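Drinks Drawer: notes on the set

December 9, 2025
By Jin-sol Sun

# Drinks Drawer

Part of the Graka kitchen collection. Covers putting bottled drinks away in the pull-out drawer of the Tromerora kitchen, and getting them out again.

## What is in it

- 223 clips, split into 2 folders: `put_away` and `take_out`
- `items.csv`, one line per bottle, with cap colour, label and fill level
- `layout.txt`, which says where the tray, the counter and the fridge stand

Lengths vary. The short ones are a single bottle going in. The long ones clear the whole counter.

## The kitchen

White worktop on the left, tall white fridge on the right, grey tiled floor. The drawer is in the lower part of the fridge and has to be pulled right out before a large bottle will go in lying down. Cups and glasses stay on the tray at the back of the counter and are not part of the task.

Relu Văduva set out the bottles in July. Isauro Hinojosa checked the labels in `items.csv` - any mistakes left in the fill levels are mine.

## How the bottles go away

1. Clear a space on the worktop and stand the bottles upright with caps tight.
2. Pull the drawer fully open.
3. Lay the small bottles in first. They may lie at any angle.
4. Bring the large bottle over last. The Pepsi starts on the worktop with cola up to just below the shoulder, and the small Coca-Cola and the water are already lying in the drawer.
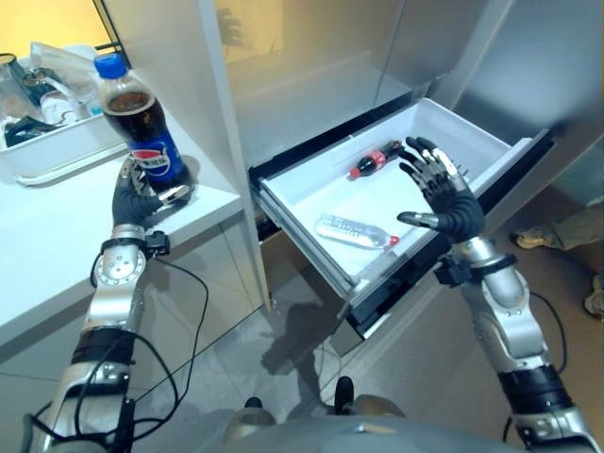
## Known problems

- Red caps appear on both the Coca-Cola and a water bottle, so do not sort by cap colour alone.
- Folder `take_out` has 14 clips with no matching line in `items.csv`.

## Comments

**Noemí Alvarado:** Is the tray in the same place throughout? `layout.txt` only gives one position.

**Jin-sol Sun:** It moves a little between sessions. I will add the second position.

**Isauro Hinojosa:** Fill level for the Pepsi is corrected in my copy - sending it over.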